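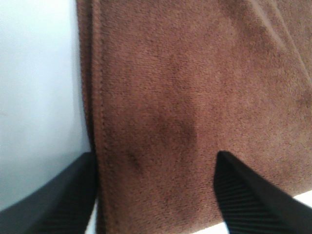
The Vekex Towel Handling Set was assembled to support the introduction of automated folding at the Cukmont linen service, a commercial laundry that processes towels and washcloths for hotels and clinics. It contains recordings of towels being handled by a two-finger gripper, together with notes from the employees whose work the equipment changed. Wrist views were retained for every recording, as they show the parts of a towel that matter most at the folding station: the sewn hem, with its flatter pile and line of stitching, and the position of the ribbed fingers against the cloth. Brown towels such as the one shown are assigned to the dark pile group in the labels.

Version and contact
Release date: 2024-08-28
Maintained by: Eze Workplace Systems, Data Office
Status: active, corrections accepted through the project tracker

Contents
episodes/ – 3681 recordings, one folder per towel handled
labels/ – hem visibility, pile group, outcome of the grasp
staff_notes/ – written comments from folding room employees, names removed
stations.csv – settings for the six folding stations
CHANGES.txt – corrections since the January release

Collection
Recordings were made during regular shifts at Cukmont under the Trestik control software. An employee was assigned to each station and could stop it at any time. Stopped recordings are included and carry the value "staff_stop" in the outcome field. Users who train on successful grasps only should filter on this field before splitting the data.

Changes to work at the site
Before the project, folding room employees sorted, folded and stacked by hand for the full shift. Under the current arrangement, the stations take bath and hand towels, while employees inspect for stains and torn hems, handle irregular pieces and clear faults. Repeated reaching has decreased. Standing time has not, and several comments in staff_notes/ describe the new inspection duty as more tiring to the eyes.

Employees rotate between inspection and fault clearing every 30 minutes. A total of 17 employees completed station training. Training was held in paid hours, and hourly rates were left unchanged during the collection period. The site has since asked for a separate pay grade for station operators – this request was still under review at the time of release.

Known limitations
Dark pile towels are underrepresented. Shadows and shallow folds in dark cloth are sometimes labeled as hems, and a second labeling pass is planned.
Fitted sheets and robes are not covered.
Staff notes were voluntary and should not be treated as a survey.

Permitted use
The set may be used for research on cloth handling and on job design. It may not be used to rate, rank or identify individual employees. Shift times have been removed from all files for this reason, and requests to restore them will be declined.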